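Drallholm Kitchen Cell: Setup and Care Notes
By Esperanza Carrasco, Birnusdale
Last updated: November

Welcome, and thanks for reading before powering anything up! These notes cover the two-armed machine at our sink, and mostly how we keep its hands and wrists in good order.
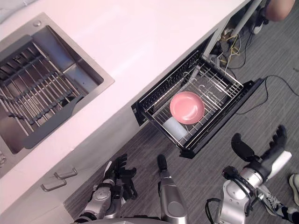 Both hands near the open pull-out rack.

Start with the wrist clamps, since they loosen first. Snug them by hand, then follow the forearm cable down and make sure it has room to move.
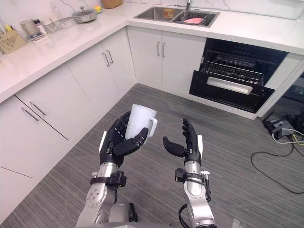

After that, open and close each hand 6 times at low speed, listening as you go (a dry finger joint clicks, and you'll soon know the sound).

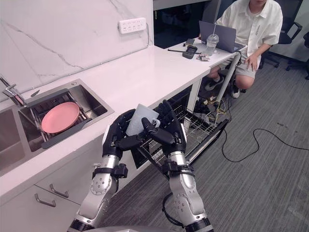
How often should the thumbs be recalibrated?
Every 2000 grip cycles, or sooner if a thumb starts drifting.

Birsen Kocabaş keeps the log, so please jot down whatever you adjust, even the tiny things.

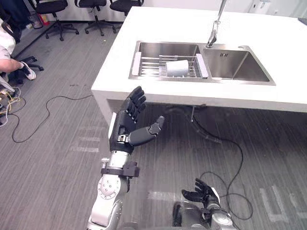

Park both arms before switching off, and leave the stop button within reach while they settle.

We use cookies to remember your settings. Accept | Manage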